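**Review: the Drerkik two-finger gripper and arm, after a month of chores**

I have been promised a robot that does the washing-up since I was small enough to need a stool to reach the sink. So when the Drerkik kit came my way in July I said yes, and I also cleared a shelf for it, which tells you where I expected it to end up.

What you get is an arm that clamps to a table edge, a gripper, a handheld version of the same gripper with a trigger, and software that is meant to learn from you. You do the job a number of times with the handheld one and the arm then has a go. The leaflet suggests 90 demonstrations per task. It does not say how your wrist will feel after 90 demonstrations of putting a cup on a shelf, so I will: sore.

Setting up took an afternoon. The clamp is solid and the cable is long enough. The instructions were plainly written in one language and pushed through another, and the step about calibration appears twice with different settings. The second one is right.

**Cups and bowls**

My first job for it was moving cups from a drying rack to a shelf. With the same cups in the same rack in the same light, the arm managed this well enough that I stopped hovering. Then I swapped in a mug with a thicker handle. It closed on thin air, paused, and carried nothing at all very carefully to the shelf. Bowls went better than I had feared, though it won't take one from a stack.

It is slow. I can empty that rack while the kettle boils and still have time to look for the teabags. The arm needs the kettle, the tea and most of the washing-up that follows.

**Folding**

Don't bother. Tea towels came out as a sort of parcel. A T-shirt defeated it altogether, and I gave up demonstrating before it gave up trying.

**Shop-floor jobs**

Drerkik's sales page leans heavily on small workshops, so I tried that as well: parts out of a tray, parts into a box, lids on. It suits this more than it suits a kitchen, for the dull reason that a tray can be bolted down. I left it sorting plastic caps and it got through 106 before one jammed under a finger and it needed me. A cheap bowl feeder would have laughed at that figure, but a bowl feeder can't be switched to another part by lunchtime.

The trouble is everything around the bench. Real workplaces have boxes with the flaps up, papers left on the table, a bin that gets shoved along a bit each evening. Every one of those was enough to put it off its stride at least once. I've used the Castberg arm, which costs more, and it coped better with clutter but had a weaker grip and a noisier fan. The little Stidov gripper is cheaper than either, and I'd call it a toy.

**The handheld part**

I liked this more than the robot. The trigger is light, the fingers close evenly, and it never lost its connection. It is bulky, mind, and you spend the first hour knocking it against door handles. Getting round a tight corner with it takes some thought, and anyone with small hands will want to try one before paying.

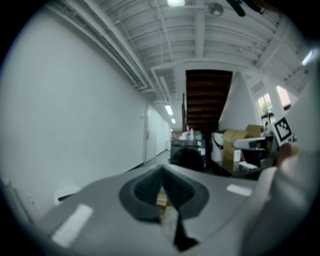

The white pads on mine stayed put all month, which I hadn't expected. The square markers need wiping if you work anywhere greasy, and a spare set in the box would have been kind.

**Money**

The full kit is 3,000 euros from the Cáceres warehouse, delivery extra. For that you could buy a very good dishwasher and have it fitted, and there'd be plenty left over. A small firm with one boring, fixed, repeated job and a person on the staff who enjoys fiddling might get its money back. I can't see a household doing so.

Can machines do the chores yet? This one can do a few of them, slowly, if you tidy up first. I'd look at it again when it can manage a strange mug.

Good: sturdy clamp, pleasant trigger, decent at fixed jobs.

Bad: slow, fussy about clutter, hopeless with cloth, poor manual.

Two stars out of five for the home, three for the workshop.

August 26, 2018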